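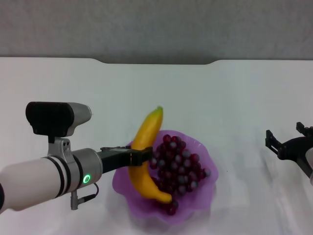
Fig 1. Left gripper on the banana, grapes in the purple bowl. Right gripper open.

Project Gundanura, equipment plan for next term (draft, Johanna Zürcher please check the totals)

What we have: 2 arms, one table, play fruit and a bowl. Arms stay, no money for new ones. So this section is only about the small stuff.

Grippers. Want one spare set of finger pads from Fumau. Quote came in April, good for 30 days, so need to order soon or ask agian. Cables: two spares, the kind that plugs in under the joint.

Table and backdrop next. Llorente sells a matte top, we asked for a sample. White one is kind of shiny and we'd like less reflection.
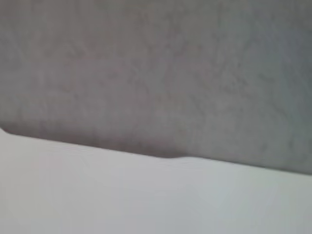
Fig 2. Wrist view, gray backing and table edge with the notch.

Backdrop stays gray. Cheapest choice, zero dollars. Lighting: one panel from Jostitgate, $28, already approved.

Wrist cameras are the big question. Not replacing them this year. Shorter exposure plus the new panel first, then decide if we need to put cameras in the fall budget.
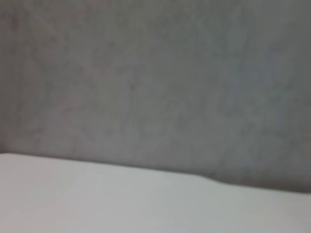
Fig 3. Wrist view, motion blur. Same notch right of center.

Still open: shipping on the pads, who signs the form, wether the table top counts as furniture or lab supplies. Furniture takes longer.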